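Puscombe Pantry Words
A small word list of grocery and kitchen talk, version of 5/27/22

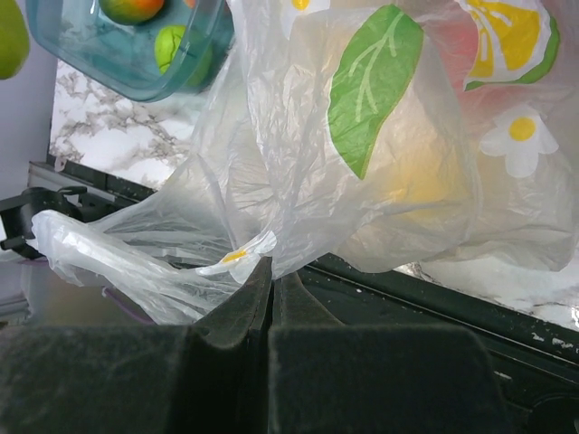
Welcome, and thank you for stopping by! This is a list of 827 words and short phrases that people in and near Puscombe use for food, shopping and the things they keep in their kitchens. I started it in January as a page of notes for my own use (my grandmother's recipes were full of words I couldn't find anywhere), and it grew a good deal faster than I expected.

What you get

pantry.csv holds one entry per line, with the columns word, meaning, part_of_speech, heard_in and notes. Of the entries, 622 have a sentence showing the word in use, which you'll find in sentences.csv under the same word. The rest are still waiting for one, and I'd be delighted to have your help!

Where the words came from

Mostly from long talks over coffee, plus a box of old recipe cards from Stockdale. The heard_in column gives the town only, never a person's name or street.

Things to know before you use it

Spelling is a bit of a mess. Many of these words were never written down, so I went by ear, and where I heard two forms I kept both. Stockdale is better covered than Puscombe itself, and 15 entries are marked "unsure" in the notes column. Please leave those out if you're counting anything.

Use and thanks

Free for any use, with a mention of the list if you can manage it. Corrections are always welcome.

Colin Pickering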